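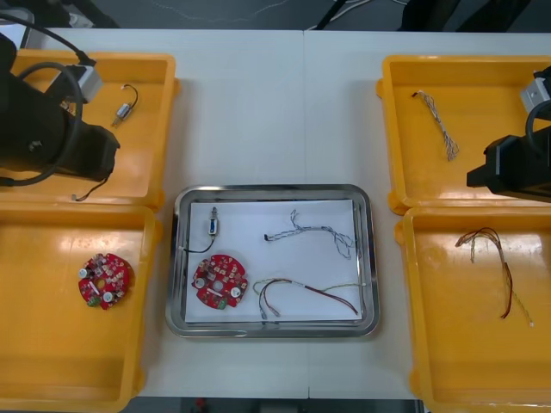 리드컴(Ridcombe)의 동네 도서관 지하에서 열리던 씨앗 나눔 모임이 올가을 드디어 제 이름을 건 씨앗 도서관으로 문을 엽니다! 이름은 ‘쿠멈(Cumum) 씨앗방’으로 정해졌고, 9월 첫 주부터 누구나 회원증 하나로 텃밭 씨앗을 빌려 갈 수 있습니다. 씨앗을 빌린다니 처음 듣는 분은 고개를 갸웃하실 텐데, 봄에 심은 작물에서 가을에 씨를 받아 그중 일부를 다시 가져다 놓으면 반납이 끝나는 방식입니다. 씨앗을 고르고 나누는 일에는 대단한 장비가 필요 없습니다. 바닥이 평평한 쟁반 몇 개만 있으면 콩 종류를 나누기에 넉넉하고, 색이 밝은 쟁반에서는 까만 파 씨나 갓 씨도 눈에 잘 들어옵니다. 집에서 해 보실 분은 깊은 그릇보다 바닥이 평평한 것을 고르세요.

씨앗방이 갖추고 시작하는 씨앗 봉투는 모두 2386개입니다. 품종으로는 116가지인데, 목록을 받아 들고 한참을 들여다봤습니다. 토마토와 고추, 상추야 그렇다 쳐도 강낭콩만 해도 무늬가 제각각이고, 이름 옆에 누구네 밭에서 왔는지까지 적혀 있어 읽는 재미가 쏠쏠합니다. 줌브리지(Zumbridge) 쪽 언덕 밭에서 여러 해 이어 심었다는 보라색 줄기콩은 꽃까지 예뻐서 벌써 문의가 들어온다고 합니다. 저도 한 봉투 찜해 두었습니다.

준비를 맡은 닐람 나우티얄(Neelam Nautiyal) 씨는 콩 이야기가 나오자 목소리부터 달라졌습니다. “처음 하시는 분께는 무조건 콩을 권해요. 꼬투리가 바싹 마를 때까지 그냥 두었다가 까기만 하면 되거든요. 호박은 옆 밭 호박하고 금방 섞여 버려서, 내년에 뭐가 열릴지 저도 몰라요. 그것도 재미있긴 하지만요!” 그래서 봉투에는 난이도가 색 스티커로 붙습니다. 초록은 누구나, 노랑은 한두 해 키워 본 사람, 빨강은 꽃에 망을 씌울 각오가 된 사람 몫입니다.

토마토는 노랑입니다. 잘 익은 열매에서 씨를 긁어내 물을 조금 붓고 이삼 일 삭힌 다음, 미끈거리는 막이 떨어지면 체에 받쳐 헹굽니다. 냄새가 꽤 나니 부엌 말고 베란다에 두시길 권합니다. 헹군 씨는 종이보다 접시나 커피 거름망 위에서 말리는 편이 떼어 내기 쉽습니다. 다 마른 씨는 종이봉투에 넣고 품종 이름과 받은 해를 꼭 적어 주세요. 이름 없는 봉투는 받아도 빌려줄 수가 없으니까요.

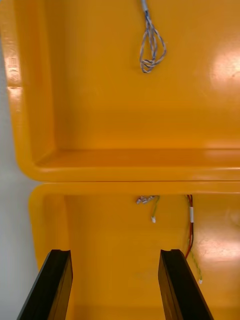
보관은 서늘하고 어둡고 건조한 곳이면 됩니다. 유리병에 봉투째 넣어 냉장고 안쪽에 두는 분도 많은데, 꺼냈을 때 병을 바로 열지 말고 실내 온도에 맞춘 뒤에 여는 게 요령입니다. 양파와 파스닙은 오래 못 가니 이듬해에 다 쓰는 게 좋고, 토마토나 오이는 몇 해가 지나도 싹을 잘 틔웁니다. 오래된 씨가 미심쩍을 때는 젖은 키친타월에 열 알쯤 올려 돌돌 말아 두면 며칠 만에 답이 나옵니다. 아이들이 특히 좋아하는 실험이라 개관 주간에는 어린이 열람실에서도 같이 해 볼 예정입니다.

씨앗을 넣어 둘 서랍장은 차투르베디(Chaturvedi) 철물점에서 내주었습니다. 예전에 나사와 경첩을 종류별로 담아 두던 작은 서랍이 100칸이나 되는 물건인데, 손잡이 아래 이름표 꽂는 자리까지 그대로 살아 있어서 씨앗방에 이보다 더 잘 맞는 가구가 있을까 싶습니다. 맨 아래 칸 몇 개가 뻑뻑해서 지금 사포질을 하고 있고, 칠은 원래 색 그대로 둔다고 합니다.

대출은 한 사람이 한 철에 다섯 봉투까지입니다. 농사가 망해서 돌려줄 씨가 없어도 벌칙은 없습니다! 달팽이가 다 먹었다든가 휴가 다녀오니 말라 있었다든가 하는 사연을 공책에 한 줄 남기면 그걸로 충분하고, 이듬해에 다시 빌릴 수 있습니다. 반대로 씨가 넘치게 나온 분은 얼마든지 가져오시면 됩니다. 다만 파는 씨앗 가운데 교배종 표시(F1)가 있는 것에서 받은 씨는 어미와 다르게 자라기 쉬워 받지 않습니다.

첫 회원 모집은 선착순 100명입니다. 도서관 1층 안내대에서 신청서를 쓰면 되고, 리드컴에 살지 않아도 도서관 회원증만 있으면 가능합니다. 가을에 바로 심을 수 있는 누에콩과 마늘, 시금치가 첫 대출 목록에 올라 있습니다. 마늘은 씨가 아니라 쪽으로 나눠 드리니 작은 봉지를 하나 챙겨 오세요. 지금 텃밭에 콩이 달려 있는 분은 제일 튼튼한 포기 하나에 끈을 묶어 두고 그 꼬투리는 따지 말고 남겨 두시기 바랍니다. 저희 집은 벌써 빨간 털실을 묶어 놓았습니다.

2021년 7월 14일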